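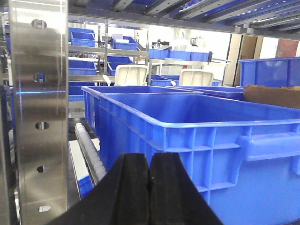

图1 蓝色塑料箱，侧壁带筋格，箱口一端有提手槽

用一百次的箱子，真的用了一百次吗？
——对生鲜配送中循环箱环保宣传的核查

课程项目报告（环境与消费方向）
2021年7月

一、我们为什么选这个题目

小组最初报的题目是“循环箱的减碳效益”。开题的时候老师在旁边批了一句：“效益是你们要证明的，还是已经相信的？”我们当时有点不服气。塑料箱能反复用，纸箱用一次就压扁卖掉，谁更环保还用说吗？后来开始找材料，越找越觉得这句批语说得对。我们手里能拿到的所有正面数字，几乎都出自出租箱子的公司；所有反面数字，几乎都出自卖纸箱的公司。两边都画了叶子，都用了绿色的封面。

于是题目改成了现在这个。我们没有实验室，也没有能力做一次完整的生命周期评价，报告里不会给出“循环箱每年减少多少吨碳排放”这样的结论。我们能做的事情比较笨：把宣传里的数字找出来，看它是怎么来的，看它依赖哪些前提，再去问实际用箱子的人，这些前提在他们那里成不成立。

本报告所说的循环箱，指生鲜和杂货配送里可以多次使用的硬质塑料箱，不包括泡沫箱，也不包括快递网点的编织袋。

二、材料来源

我们主要看了四家企业的公开材料。

Plitar，出租循环箱，同时负责回收、清洗和调配。它的宣传册是我们读得最细的一份。

Colier，做线上生鲜，送货上门，用的是租来的箱子，网站上有一个“绿色承诺”栏目。

Nkosi，蔬果批发商，把货送到社区店和食堂，箱子一部分自购，一部分租用。

Cokon，生产瓦楞纸箱，有一份专门讲“纸箱被误解了”的小册子。

除此之外，我们在学校周边的两个小区发了问卷，问住户收到循环箱以后怎么处理。最后收回有效问卷63份。我们还跟Nkosi的仓库主管Celeste Farías通了一次电话，通话内容经她本人看过，她删掉了涉及客户名称的部分，其余没有改。

Plitar和Colier我们都写过邮件。Plitar回了一封感谢关注的信，附了我们已经有的那本宣传册。Colier没有回。

三、宣传里的核心数字

Plitar宣传册第二页的大字是：“一只箱子，100次旅程。”下面的小字是：“相当于少用100只一次性纸箱。”

第一眼看上去，这两句话是同一个意思。我们读到第三遍才发现，前一句说的是箱子的设计寿命，后一句说的是实际替代量，中间隔着好几个没有写出来的假设：

第一，箱子每次都能回来。
第二，每次装的东西跟一只纸箱一样多。
第三，不用循环箱的话，用的一定是全新纸箱，而且只用一次。
第四，箱子在路上、在水池里、在仓库里消耗的东西不算进去。

宣传册末尾有一条脚注，说“100次”来自“标准条件下的耐久测试”。标准条件是什么，没有写。我们去信问过，也没有得到答复。按常理推测，耐久测试测的是箱子会不会裂、提手会不会断，测不出它会不会被人拿去装旧书。这两种寿命差得很远，前者归材料管，后者归人管。

Cokon的小册子则强调另一个数字：循环箱要用满60次，才能跟纸箱“打平”。意思是塑料箱比纸箱重，生产时消耗多，前面的次数都在还债，还完以后才谈得上节省。

对这个数字我们同样不放心。Cokon没有给出计算过程，只写了“基于内部评估”。循环箱按多重算？纸箱里有多少再生浆？清洗用热水还是冷水？运输距离多长？随便动一个，打平点都会移动。一家卖纸箱的企业把打平点算得高一些，我们一点都不意外。小组里有同学主张干脆不用这个数，最后大家同意把它当作“对循环箱比较苛刻的一条线”保留下来，看看循环箱能不能过得去。能过这条线，多半就没有什么可争的；过不去，也只能说明在对手的标准下过不去。

四、丢箱子这件事怎么算

宣传册里完全没有出现“丢失”两个字，可是我们觉得整件事的关键就在这里。

假设每一次配送都有一小部分箱子没有回来。只要有这一小部分，箱子的平均使用次数就会低于设计寿命，而且低得比直觉多。我们拿1,000只箱子来推演：如果每一轮丢百分之一，第一轮丢十只，听上去微不足道。可是一轮一轮丢下去，能撑满设计寿命的只剩下三分之一多一点，其余的都在半路没了。

把每只箱子实际跑过的次数加起来求平均，每轮丢百分之一时，平均使用次数是63次，刚刚越过Cokon画的那条线。

如果每轮丢百分之二呢？平均次数降到四十三次，线就过不去了。

如果每轮只丢千分之五，平均次数接近七十九次，情况明显好转。

计算方法写在附录一里，只用到等比数列求和。（说明一下，这里算出来的63跟问卷份数碰巧相同，两者没有关系。初稿交上去的时候有同学以为我们抄错了行。）

我们自己对这个结果也有些吃惊。从千分之五到百分之二，在任何一份运营报告里大概都会被归为“损耗可控”，但对应的环保结论几乎相反。换句话说，一家企业如果不公布丢失率，只公布设计寿命，读者就没有任何办法判断它的环保主张成不成立。四家企业的公开材料里，没有一家写了丢失率。

这个推演本身也有毛病，必须交代。它假设每一轮的丢失概率都一样，现实中旧箱子可能更容易被当成没人要的东西拿走，新箱子也可能因为好用更容易被留下。它还假设丢掉的箱子就彻底退出了使用，而一只被拿回家装杂物的箱子其实还在发挥作用，只是发挥的作用跟配送没有关系。如果那家住户本来要去买一只收纳箱，这只“丢失”的循环箱也许还省下了一只收纳箱。这笔账没有人算，我们也算不了。

五、住户那一头

问卷的问题很简单：收到的箱子一般怎么处理，多久还回去，有没有留下过，为什么。

先说我们不敢说的。样本只有两个小区，发放方式是在楼下和业主群里找人填，愿意填的人多半对这类话题比较热心。有没有偷偷留箱子，也不是每个人都愿意写。所以我们不在这里列百分比，列出来会显得比实际可靠。

能说的是几种反复出现的情况。

最常见的回答是“放在门口，等下次送货的人拿走”。问题是下次送货的间隔差别很大。经常下单的人家，箱子隔天就走；偶尔下单的人家，箱子在楼道里一放就是很久，中间可能被保洁收走，可能被邻居借去，也可能因为堵了消防通道挨物业的批评。有一位填表的阿姨写道：“他们说来收，打电话又说这个月系统里没有我的单子，不能派人。”

第二种是“不知道要还”。有人以为箱子是随货送的，还有人在群里夸这家商店大方。箱子上是否印了归还说明，不同的受访者说法不一，我们也没有能力逐一核实，只能说至少有一部分人没有注意到。

第三种是留下来用。用途写得很具体：种葱，装猫砂，放在后备厢里防止西瓜滚来滚去，给孩子洗澡时垫脚。填这些答案的人语气都很坦然，有一位还补充说“反正它们有很多”。我们觉得这句话值得企业读一读。一件东西看上去又结实又免费又没有主人，拿回家几乎是自然反应，责怪住户没有环保意识意思不大。

第四种是押金。有几位受访者提到曾经交过押金，后来平台为了简化下单取消了。他们对取消押金普遍表示欢迎，同时也承认，有押金的时候自己还箱子更积极。方便和回收率在这里是冲突的，Colier的“绿色承诺”栏目把两者并排写在一起，一行写“无需押金，轻松下单”，下一行写“每只箱子都会回家”。我们读的时候很想问一句：靠什么回家？

六、仓库那一头

跟Celeste Farías的通话改变了我们的一些看法，也让另一些怀疑变得更重。

她负责的是Nkosi的发货仓，客户主要是社区店和食堂，不面对个人住户。她说在这种固定线路上，箱子丢得很少，送满的收空的，司机每天走同一条路，少了哪家的都心里有数。“食堂不会拿我的箱子去种葱，”她听完我们的问卷情况以后说，“食堂会拿去装自己的土豆，但土豆在哪里我知道。”

这等于说，同一种箱子，在固定线路上和在散户配送里，可能得出完全不同的结果。宣传册不区分这两种场景，用的是同一个数字。

我们问她清洗。她说装叶菜和根茎类的箱子，冲一遍就能再用，装肉和水产的要送出去洗，洗完晾干再运回来。送洗的地方不在本市。我们追问距离，她说换过几家，每家都不一样，没有给数字，我们也就不写数字。但“不在本市”这四个字已经够让人皱眉：空箱子跨城去洗澡，再跨城回来，一路上装的全是空气。

空箱占地方也是她主动提起来的。纸箱送来的时候是一摞压平的纸板，塑料箱如果是不能折叠的款式，空着也要占掉差不多跟满着一样的空间，能套叠的好一些，但能套叠的款式往往装货的时候又不容易码高。她的原话是：“没有一种箱子什么都好，卖箱子的人每次来都说有。”

我们还问了她一个比较外行的问题：既然有这么多麻烦，为什么还用？她的回答跟环保没什么关系。塑料箱淋了雨不会塌，码得高，底下的番茄不会被压烂。破损的货少了，客户投诉就少。至于环保，“写在标书里会加分”。

这段话让我们重新想了一下账该怎么记。如果循环箱确实能少压坏一些番茄，那么省下来的番茄也应该算进环境效益，种番茄要用水、用肥、用车拉。这一项很可能比箱子本身的差别还要大。奇怪的是Plitar的宣传册根本没有提它，也许因为“少烂几个番茄”印在封面上不如“100次旅程”好看，也许因为他们也没有数据。对它有利的理由它不写，写的却是最经不起追问的那个，我们到现在也没有想明白。

七、纸箱那一头也不干净

为了公平，Cokon的小册子我们也挑一挑。

小册子说纸箱“来自可再生资源，可以完全回收”。可以回收和得到回收是两件事，就像可以用一百次和用了一百次是两件事一样。装过冰鲜的纸箱受潮，沾了血水和鱼腥，收废品的人要不要，得看他当天的心情。我们问了学校北门的回收点，摊主很干脆：“湿的不要，有味道的不要，带很多胶带的压价。”

小册子还把纸箱的再利用算成自己的优点，说很多家庭会拿纸箱装杂物、搬家。这话没有错，可是在同一本册子的后面，循环箱被住户留下来装杂物，却叫作“流失”。同一种行为，发生在自己的产品上是美德，发生在别人的产品上是浪费。

另外，60次这条线是拿循环箱跟新纸箱比出来的，还是跟含再生浆的纸箱比出来的，册子没有交代。如果是后者，再生浆的收集、脱墨、运输有没有算进去，也没有交代。我们在上一节对Plitar提的问题，几乎可以原样转给Cokon。

还有一点是小组里争论得比较久的。小册子引用了“消费者更喜欢纸箱”的调查，理由是纸箱“更自然”。有同学认为这跟环保没有关系，应该直接忽略。另一位同学认为恰恰应该写进来，因为两家企业卖的很大程度上就是这种感觉：棕色让人想到树，蓝色让人想到水，绿色的叶子让人想到什么都行。最后我们同意写，但不做评价。

八、我们愿意相信到什么程度

讨论到后期，小组里形成了两派。一派认为循环箱在固定线路上基本可信，在散户配送里基本不可信；另一派认为连固定线路也只能说“可能可信”，毕竟我们只跟一个仓库主管通过电话，而她所在的公司也在用这件事给标书加分。

我们没有强行统一，只把双方都能接受的话写在下面：

丢失率不公开，“100次”就只是一句关于塑料强度的话。

固定线路、专人回收、就近清洗，这几个条件都具备的时候，循环箱优于一次性纸箱的可能性较大。缺一个，就要重新算。

散户配送如果没有押金，也没有定期上门回收，我们倾向于不相信“每只箱子都会回家”，直到看见数据为止。

Cokon的60次可以当作参考，不能当作依据。

至于企业应该公布什么，我们列过一张很长的清单，老师看了说没有企业会照做。那就只留两项：每轮的丢失率，以及空箱平均要走多远去清洗。这两项企业自己一定有，没有就没法对账。愿意公布的，我们愿意再算一遍，算出来对它有利也照写。

九、不足

问卷的样本小，且集中在学校周边，前面已经说过。

通话只有一次，对象只有一位，并且来自使用方。出租方和清洗方的说法我们没有拿到。清洗厂我们联系过一家，对方要求出示单位公函，等公函盖好章，项目已经快结题了。

没有称过箱子，也没有测过清洗用水。原计划里有称重这一项，需要借到同规格的塑料箱和纸箱各若干，塑料箱借到了，同规格的纸箱一直凑不齐，超市给的都大小不一，称出来也没有可比性，所以整项删掉。

组员本身的立场也要交代。我们当中有两位在项目开始前就是Colier的常客，其中一位家里至今有一只没还的箱子，正在装旧课本。

附录一 平均使用次数的算法

设每轮配送的丢失概率为p，箱子最多使用N轮。第一轮必然使用；第二轮仍在使用的概率为1减p；第三轮为(1减p)的平方；依此类推，直到第N轮。把各轮仍在使用的概率相加，得到平均使用次数：

平均次数 ＝［1 －（1 － p）的N次方］÷ p

取N为宣传册所说的设计寿命，代入不同的p，即得到正文第四节的结果。p等于零时公式不能直接代入，此时平均次数就等于N，也就是宣传册默认的情况。

附录二 住户问卷

1. 过去一个月里，您有没有收到过用硬塑料箱送来的生鲜或杂货？
2. 收到以后，箱子一般放在哪里？
3. 一般过多久被收走？由谁收走？
4. 您知不知道这种箱子需要归还？从哪里知道的？
5. 您有没有留下过箱子？留下来做什么用？
6. 如果重新收取押金，您还会继续在这家下单吗？
7. 关于箱子，还有什么想说的？

第七题的回答最长，也最难归类。抄录几条：

“能不能送的时候顺便把上次的拿走，说了好几次了。”

“洗没洗干净我怎么知道，我自己都再洗一遍。”

“纸箱好，纸箱能卖钱。”

“我家老人觉得放在门口像搬家，不吉利。”

附录三 分工

资料收集与宣传册核对由两位同学完成，问卷由全组发放，电话访谈的提纲集体讨论，通话和整理由同一位同学负责，以免前后说法不一致。第四节的推演由两人分别计算后对照，第一次对照时结果不同，查出一方多算了一轮，已改正。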